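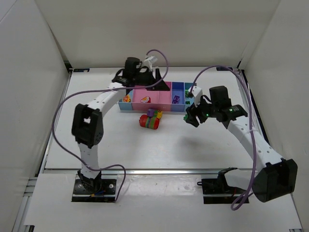
Why does a robot arm drop a brick that it held well one minute before?

In our case the reason was heat in the gripper motor, and a limit in the software which I had set too low.

I wrote in December that the brick sorting was finally stable. It was too early to say this. On the next long run the right arm began to open its fingers in the middle of a move, always after the 9 minute mark. There was no error on the screen. The program believed that the brick was still there and continued with the next one.

My colleague Leopold Oberholzer suspected the cable, so we changed it. The fault stayed. Then I read the whole log, 2568 lines, and on line 564 I found a warning from the Joltivex driver – "load reduced". The driver protects the motor by taking away force, but it does not stop the arm. I think this is a dangerous choice. With a toy brick it is only annoying, with a glass bottle it would be different. 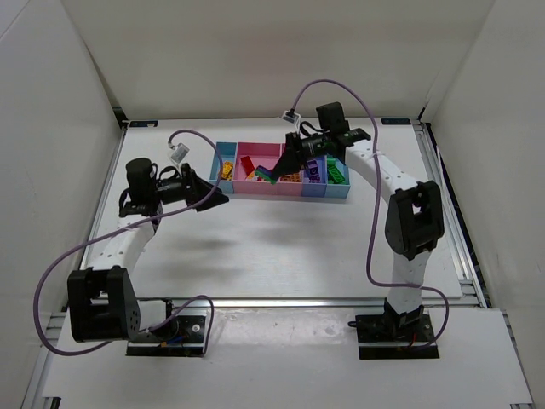

Right gripper at the tray, with a green brick between the fingers.

Now the program stops both arms when this warning comes, and I must confirm by hand before they move again. I also added a short rest between the picks. The sorting is slower – I can live with that. I still don't know why the left arm never showed the same warning.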